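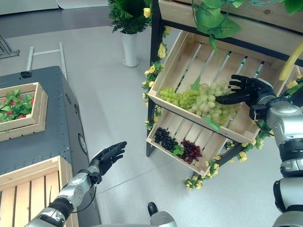 Deckhand / Leverhand Trainee - Tirnia Marine Works

Tirnia Marine Works is looking for one deckhand with interest to become a leverhand on our cutter suction dredge Merkudley. The position is based at Podgate harbour and is open from November.

We are a small company of 34 people. Our work is mostly maintenance dredging of harbours, marinas and river mouths, and sometimes the placing of sand on beaches for the local councils. The Merkudley will work the whole season in the Podgate entrance channel, and after this she will be towed to the Tannous river for a job of over 400 metres of new berth pocket.

What you will do

In the first months you work on deck: handling of anchors and wires, connecting the floating pipeline, greasing, painting, and checking the cutter teeth at each stop. You also help the survey boat when it is needed. Later you sit with the leverhand in the control cabin and learn to run the swing winches and the pump. We pay for the training and for the tickets.

What we ask

- Current coxswain or general purpose hand certificate
- Valid medical for work at sea
- Driver's licence
- Some experience with wires, winches or pipeline - on a dredge, a tug or a fishing vessel, all are good
- English enough to understand the radio and the safety meeting

It is not necessary that you have worked on a dredge before. Several of our crew came from farming or from the fishing boats.

What we offer

Full-time contract with 35 hours as the base week, and overtime paid by the hour. Shifts start at 5 in the morning when the tide asks for it. You have your own cabin when the vessel is away from Podgate, meals are included, and travel is paid from your home harbour.

How to apply

Please send a short letter and copies of your certificates to the crewing office of Tirnia Marine Works, Podgate. You can also bring them to the yard office before noon. We answer every application, but in the busy weeks it can take a little longer. Labour hire agencies are kindly asked not to call.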